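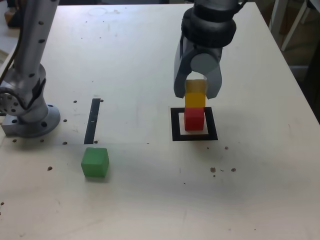 A yellow cube on a red one, inside a taped square.

Tolerances belong on the drawing

Most disputes over fitted furniture come down to a missing number. The drawing gives a width, the joiner builds to that width, and the unit will not go into the alcove. Each party then produces a tape measure and each is right by it. The width was never wrong. The drawing left out how far from that width the finished piece was allowed to be, and a dimension without a tolerance is an unfinished instruction.

I have spent most of my working life checking drawings for small workshops, and I would like the trade to stop treating tolerances as something for engineers. The usual objection is that timber moves, walls are crooked and a good joiner allows for both. All true. It is also the argument for writing the allowance down. If the joiner allows 2 mm and the fitter expects 12, the customer gets either a visible gap or a plane taken to a finished edge on a Thursday afternoon.

Take a run of shelving we had through the office for a library at Wumerholm. The overall length was given as 2,737 mm. No tolerance, no note on where it had been measured, no mention of the skirting. The wall was shorter at the floor than at shoulder height. The workshop, Clirkavo, built to the figure exactly, and the run fitted at the top and fouled at the bottom. Replacing one end panel took longer than the survey had. Had the drawing read 2,737 plus 0, minus 6, measured at the narrowest point, the same people with the same saws would have made a piece that went in first time, with a scribed strip to close the gap.

The second fault is chain dimensioning. A draughtsman gives the width of each bay in turn, and the errors add up. Five bays at plus or minus 1 mm can put the last upright 5 mm away from where it should be, although every bay passes inspection. The cure is old and costs nothing: take every upright from one end, and state which end. Errors in position then stay the same size along the whole run. I still see chained drawings every month, usually from offices whose software would produce the other kind at the press of a key.

There is a case against me, and Iker Urquijo put it well when we worked together at Wuston. His view was that a tolerance on every line makes a drawing harder to read, and that a maker faced with a page of plus and minus signs will ignore all of them. He is correct about the page of signs. A general tolerance in the title block deals with it. Put one figure there for everything, then mark only the dimensions that must be held closer — hinge positions, appliance openings, anything that meets stone or glass. On a typical kitchen drawing with 100 dimensions, very few need their own note.

Tight figures should be rationed for another reason. They cost money. Holding half a millimetre on the back of a cupboard means slower cutting and more rejected panels, for a face that will be seen by the wall. Feng, a panel supplier we used for years, priced its cutting by tolerance band and printed the bands on the quotation. Customers complained about it. They also stopped asking for half a millimetre on carcass backs.

What I would ask for is modest. A general tolerance in the title block, a stated datum, and a line saying where and at what height the site was measured. It takes a few minutes per sheet, and any workshop is entitled to send back a drawing that lacks them. Clirkavo now does. Its turnaround on first issue is a day slower, and its end panels are made once.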